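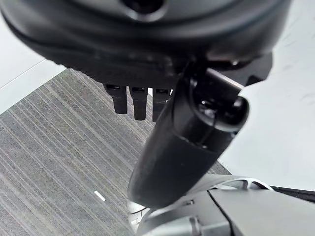

Niltcombe walk-through, November

Niltcombe Building, Monthly Safety Checklist
Walked by: Sawsan Khalaf and Aurelio Rosales
Start: 7:45 a.m.
Copies to: Primo Lo Presti, Italo Gentile

Marks used: OK, FIX (needs work), N/A, SEE NOTE

EXITS AND STAIRS

Front doors open fully and latch: OK
Rear door to loading area: FIX
Comment: Door drags on the sill for the last few inches. It opens, but it takes a shoulder. Same comment last month. Italo has asked Patov for a price on planing it and replacing the sweep.

Exit signs lit: OK
Emergency lights, push-button test: SEE NOTE
Comment: All came on. The one on the second floor landing dimmed before the end of the test. Battery ordered.

Stair treads and nosings: OK
Handrails tight: FIX
Comment: Lower bracket on the north stair has worked loose again. Tightened by hand for now. The screw hole is stripped and needs a longer screw or a plug.

Hallways clear: FIX
Comment: Flattened cartons stacked outside Bellini, first floor. Spoke to Cosimo Zanetti, who had them moved before we finished the floor. Please remember that recycling goes straight down to the dock, even on a busy day.

FIRE EQUIPMENT

Extinguishers in place, pin and seal intact: OK
Extinguisher tags current: SEE NOTE
Comment: The tag on the boiler room unit is too smudged to read. Ask for a new one at the annual service.

Sprinkler heads clear by 18 inches: FIX
Comment: Top shelf in the Bellini stock room is too high. Boxes need to come down one shelf.

Pull stations visible: OK
Panel showing normal: OK
Fire doors close on their own: OK
Comment: The wedge under the second floor door is gone. Thank you to whoever took it away.

ELECTRICAL

Panel covers closed, 36 inches clear in front: OK
Extension cords used as permanent wiring: FIX
Comment: Space heater on a cord in the Drorari office. Heaters plug into the wall or they don't get used. Primo will follow up in writing.

GFCI outlets, kitchen and restrooms: OK
Cover plates: FIX
Comment: Cracked plate by the copier. Aurelio has a spare in the shop.

BOILER ROOM

Room free of storage: OK
Carbon monoxide alarm tested: OK
Pressure and temperature within the marked range: OK
Floor dry: SEE NOTE
Comment: Small puddle under the drain valve, maybe a cup. Wiped up and checked again at 10:30 a.m., dry. Look at this one first next month.

Water heater setting: OK

KITCHEN AND RESTROOMS

Refrigerator reading: OK, 39 degrees
Hot water at hand sinks: OK
Microwave door seal: OK
First aid kit stocked: FIX
Comment: Out of large bandages and burn gel. The eyewash bottle expires soon, so order that at the same time.

Chemicals labeled and off the floor: FIX
Comment: One spray bottle under the sink with no label. Emptied and thrown out.

OUTSIDE

Walks and ramp: FIX
Comment: Raised edge where the ramp meets the sidewalk, painted yellow in the spring and now mostly worn off. Repaint before snow if we get a dry morning over 46 degrees. Grinding it down would be better. Patov has that on the same quote as the door.

Lot lights: SEE NOTE
Comment: Too bright out to check. Italo will look on his way out at 6 p.m.

Salt and shovels on hand: FIX
Comment: Shovels yes, salt no.

Gutters, east side: FIX
Comment: Full of leaves.

CARRIED OVER FROM LAST MONTH

Rear door: open
Ladder with bent foot: closed, thrown away
Missing ceiling tile, second floor: closed
Spare key for the electrical room: open, Primo has it on his list

Finished: 10:50 a.m.
Signed: S. Khalaf, A. Rosales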